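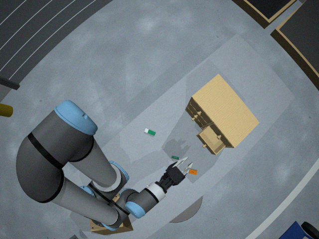 Teleop demos for a block-and-drawer task: how do I keep my own hand habits out of the data?

Posted in Manipulation > Teaching by Demonstration
1/29/22

gellbridge_nights
Hi all! I've been teaching a simulated arm to put small blocks in a drawer and I am having way too much fun with it. I drive it by remote control with a handheld controller, record the whole thing, and train on the recordings afterward. I started in November and I'm up to 199 demos, all in the same Baran scene with the little wooden cabinet on the concrete floor.

The policy learned something, which was a great evening! It goes for the drawer, it goes for the blocks, and the motion looks a lot like mine. Too much like mine. When I drive, I come in over a block, stop, wiggle the wrist a little while I judge the depth, then go down. The trained arm does the same stop. Sometimes it stops over the block and just stays there until the episode times out.

I've tried:
- dropping the slowest demos (helped a bit)
- turning up the controller scaling so I move faster (I knocked the cabinet, bad idea)
- training twice as long (no change that I could see)

I record an overhead-ish view plus a wide view from the wrist. Should I throw everything out and start again with cleaner driving, or can this set be saved? Also, how many demos do people collect for a task like this? I read a post where someone had 2,000 and my thumb hurts just thinking about it.

drastel_fan
Oh, I love this problem, I had it for an entire winter! Don't throw anything out yet.

What you have is a pile of recorded steps where the right action is "do nothing." If the policy only sees the current pictures and joint angles, a pause looks the same at its first step and its last, so it has no way to know it's time to leave. Go through your recordings and cut the steps where neither the arm nor the gripper moves. Keep the ones where the gripper is opening or closing with the arm still, or you'll teach it to grab at thin air (ask me how I know). I wrote a small script for this and it took less time than making coffee.

After that, have the policy predict a short run of actions in place of a single one. It carries the arm right through the hesitation. Those two changes fixed most of mine.

Then look at where you hesitate. You say you're judging depth, so my guess is that you drive from the outside view and never look at the wrist one. Try it the other way for the last stretch. Put the wrist view up big on your monitor and line the block up between the fingers before you squeeze. It feels strange for 2 sessions, and then your hands just get it, it's wonderful.

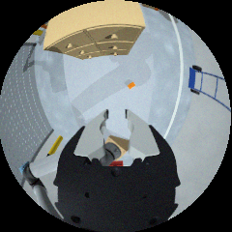 Wrist view in the same scene, with the fingers open and a tan block in the gap.

In a view like that you can line up both fingertips against the block, and you can still find the cabinet at the top when you need to know which way the drawers are. The wide lens bends everything, so go slowly near the rim.

For numbers, I got a decent drawer policy out of fewer demos than you already have. Vary the starts more: turn the cabinet, move the blocks, begin with the arm somewhere awkward. And record some recoveries! Miss a block on purpose, back off, go again. The arm can't learn to fix a bad approach if it has never watched you do it.

jumlow_user31
just use a spacemouse

tapedfloor
I agree with most of the above, but I'd check the timing too. In my Jumlow setup the camera pictures were saved a few steps behind the controller commands, and the trained arm hovered over everything. Replay one demo with the pictures and the gripper command side by side. If the fingers close on screen well after the command does, fix that and retrain before you touch the driving.

gellbridge_nights
Update: cut the still steps and retrained overnight. It goes down on the block now!! It still misses the drawer more than I'd like, so recoveries are next. Haven't checked the timing yet, doing that tonight.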